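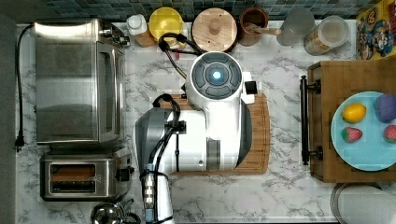

What I Learned From Four Weeks of Watching Side Characters

Marama Katene, Film and Performance, February 2020

So my project was about supporting actors, and how much of a movie they can hold up when the lead isn't in the room. I picked Grivolberg because I'd already seen it twice (not sorry!) and because the guy who plays the ferry clerk gets maybe the best part in it. My partner was Ngan-ling Liao, who likes subtitles more than I do, so she took Dekari and I took the other one.

We logged every scene where the clerk speaks. He has 60 lines in the whole thing, and a lot of those are just "next" or "papers please." But people remember him! I ran a survey in the student center and online and got 651 answers, and the clerk came in second for favorite character, ahead of the captain, who is on the poster.

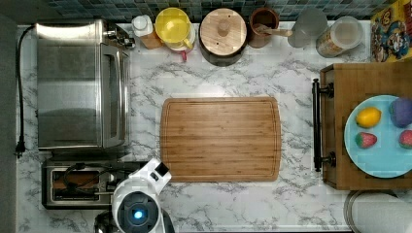

Page 4

Then I read reviews, which was harder than I expected, mostly because critics love the word "understated" and never say what they mean by it. I started writing down what his hands were doing instead. He stamps things a lot. When he's lying he stamps slower, and I only caught that on my third watch with the sound off.

Ngan-ling had a different result with Dekari. The aunt in that one is loud and funny and gets big laughs, but hardly anyone in our survey could name her. Our guess is that she never gets a scene alone. The clerk gets two.

If I did this over I'd ask fewer questions (mine had way too many, and people quit halfway) and I'd talk to an actor. Hsin-yi Liu from the theater program offered and I ran out of time. Thanks to her anyway, and to Rafsan Dissanayake for lending us the projector.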